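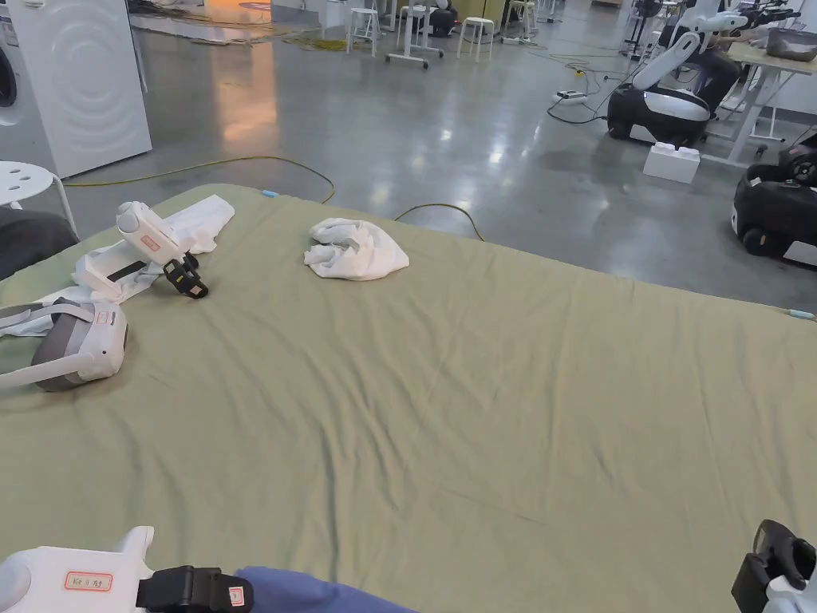 White towel on the green sheet, before folding.

Handout 4: Beds and Towels
Household Skills, evening section. Notes by Cempaka Tjoa

Hi everyone! These are my notes for the bed and towel session, typed up a bit more neatly than what I scrawl on the board. Bring them with you, because I'll keep pointing back to them.

We start with the bed, even though you all want to get to the towels (I know, towels are the fun part). A fitted sheet gives you your work surface for the whole evening, so it needs to be fairly smooth before anything gets folded on it. Small creases are fine. I fold on wrinkled sheets at home all the time and my towels come out okay.

Getting the sheet smooth

Start at the far corners and work toward yourself. If you do the near ones first you end up leaning across the whole mattress, and on a low mattress that's murder on your back. Kneel if you need to! Tuck each corner well under, then run your forearm from the middle out to the edges. I use my forearm and never my palm, which just pushes the wrinkle along in front of it.

Pale sheets show creases less than dark ones. The Brzozowska reading (the short one, 11 pages) has a nice section on fabric weight if you want more on that, but you won't need it for the worksheet.

Opening up a crumpled towel

Most people grab a bunched towel by the top of the heap and shake. Sometimes you get lucky. What I want you to do is look for a corner first, any corner, even a twisted one poking out of the side. Pinch it, lift slowly, and let the rest hang. Then slide your other hand along the nearest edge until you hit the next corner. Now you've got two corners and you can lay the whole thing down flat.

Give yourself clear space all the way round before you start. If there's another cloth lying close by, it's very easy to pick up both together and then wonder why your towel has six corners.

The fold

Long sides together first, then short sides together, then once more if the towel is big. Put the fold toward you and the loose edges away. For a standard towel I like thirds at the end, but the Vumunport method uses halves all the way and I'll accept either one on the practical. Just be consistent!

Smooth after every fold. I'm fussy about this and I'm not sorry.
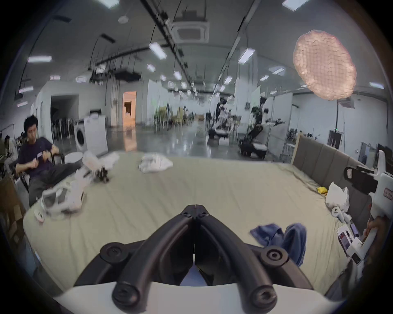 Sorting what's on the bed

Once the towel is folded, it stays put and everything else gets dealt with around it. Make groups: cloths and clothing in one, bags in another, boxes in a third, loose bits last. A crumpled cloth gets the same corner treatment as the towel. Bags go flat if they're empty. Small things go together at one end so they don't roll off while you're working.

For next time

Read Brzozowska and fill in the worksheet. Practice the two-corner lift at home with whatever towel you have, and bring one bath towel with you.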